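FOR RELEASE 5th July

Skudix opens Clurkska, its practice house for teaching robots by remote control

Hi, it's me again, writing this one from the couch at Skudix because my desk is covered in controllers. We've got news! Starting today, anyone who signs up can drive a two-armed robot through household chores in Clurkska, our simulated house, and the robot gets to learn from what you did.

I've been wanting to send this release for ages. Clurkska began as the thing we used in-house when the real arms were busy, and it got good enough that I started using it even when they were free. You put on a headset or pick up a pair of hand controllers, you get the robot's two arms, and you do the chore. 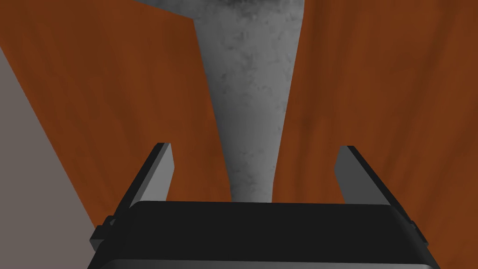 Both views are computer-rendered, and in both of them the open gripper has nothing in it.

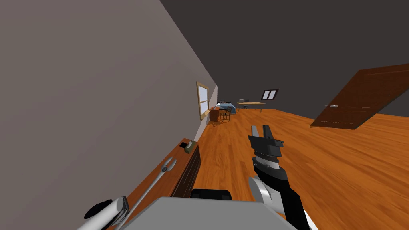 So what do you get for signing up? The first release comes with 18 chores, all of them the dull kind: opening a drawer, moving a box from one spot to another, pulling a door shut, putting a utensil away. We picked dull on purpose. I can talk all day about how clever a robot ought to be, but if it can't get a drawer open without yanking the handle sideways I don't want it near my kitchen (and I don't even have a nice kitchen).

Each chore takes a person a minute or 2 once they've got the feel of it. The first try is going to be slow. Mine was awful! Your own hands know how far away a handle is, and then suddenly you've got a pair of grippers and the camera is on a wrist and you have to learn where your fingers are all over again. My advice is to move one arm at a time for the first few runs and leave the other one parked. Then bring it in when you stop thinking about the buttons.

When you finish a run, you press save or you press toss. Saved runs go into a set we call Merorum, which holds the arm positions, the gripper openings and the camera views for every moment of the chore. Merorum opens today with 500 saved runs from our own team, and yes, a fair number of the clumsy ones in there are mine. We kept the clumsy ones as long as the chore got done. A run where somebody misses the handle, backs up and tries again is useful to a robot that is going to miss plenty of handles itself.

There's a second way to teach, too, and it's the one I'm most excited about. It's called Holub, and it's for people who have a real arm on the bench. With Holub you take hold of the arm, walk it through the motion with your own hands, and the software records the joints as you go. You can then play that motion back on the simulated robot and see whether it holds up in a different room, with the furniture moved or the box turned around. If it falls apart you fix it in the simulation, then send it back to the bench. We've been doing this ourselves and it has changed how I spend my afternoons.

Hand guiding and remote control each have their fans in our office, and the arguments get pretty loud. I like hand guiding for anything that needs a gentle push, where you want to feel the drawer give. For anything with two arms I go remote every time, mostly for lack of a third hand of my own to press the record button. You can mix the two kinds of runs in one set, and Merorum keeps track of which is which.

A few practical things. Clurkska runs on an ordinary gaming computer. A headset helps, but you can do every one of the chores with a screen and controllers, and I did most of mine that way. Signing up is free for the first 30 days, and schools and hobby clubs can write to us for longer. Runs you toss are deleted. Runs you save can stay private or go into the shared set, and you choose that each time, so please look at the switch before you hit the button.

We aren't done with it. Soft stuff like towels and bags is still rough, and I wouldn't build a project on it yet. Picking up thin flat things is fiddly as well. An update planned for October should help with both, and it will also let two people share one robot, one arm each, which we tried last week and which ended in a lot of yelling and one very neatly closed drawer.

Reporters who would like to try driving the robot are welcome to ask for a session. Tell us whether you have a headset and how much time you've got, and leave a little extra for the practice runs. Requests can go to the press desk at Skudix, and I'm the one who answers them.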